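Nilcombe Clothing Group
Minutes of the management meeting, 22 August 2025

Present: Seraina Aebischer (chair), Silvan Haslinger (minutes), store managers of Sotwood and Varela, head of buying, head of personnel
Excused: finance

1. Minutes of the last meeting

The minutes were accepted with one correction. Under item 4, the delivery charge for Varela was meant, not for Sotwood.

2. New head of the Rirnus brand

The chair informed that the position of brand head for Rirnus is still open. We received 144 applications, of which personnel has invited five persons to a first talk. Two of them have experience with women's outerwear, and the chair would like to see these first.

The Varela manager asked if an internal candidate is possible. Personnel answered yes, but the written application must be the same as for everybody else. Until the position is filled, the head of buying signs the orders for Rirnus. Her limit for one order remains as it is.

Decision: second talks will be held at the head office, with the chair and one store manager present.

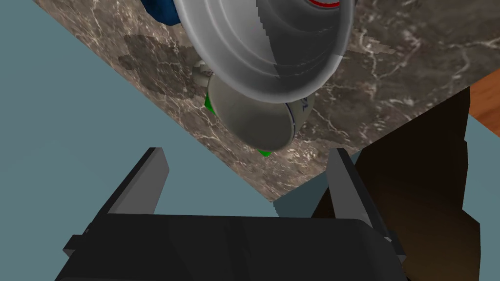 3. Spring range

The head of buying presented the range for February. It has 336 articles, and the meeting found this too many for the smaller stores. Sotwood has had difficulties already this year to show the knitwear properly — many pieces stayed in the stockroom and were later sold at reduced price.

It was discussed whether Sotwood should receive a shorter list. The Sotwood manager is in favour, but wishes to choose the articles herself. Buying will send her the full list with prices and she will mark what she does not want.

The linen trousers stay in the range. The price of the long raincoat is not decided.

4. Returns

Almost all open complaints from the online shop concern wrong sizes. Mr Haslinger will check the size table together with the supplier and report at the next meeting. The Varela manager repeated her wish that online orders can be returned in the store without the printed form.

Decision: the form is no longer required in Varela. Sotwood will follow when the till is updated. 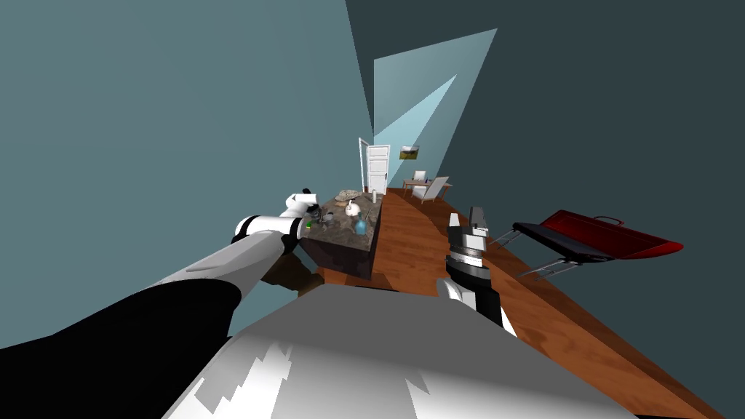

Kitchen island, with two robot arms in front

5. Any other business

The staff discount is valid also for Rirnus articles. Some employees were told otherwise, and personnel will write to all stores.

The date of the next meeting will be sent by e-mail.

For the minutes: Silvan Haslinger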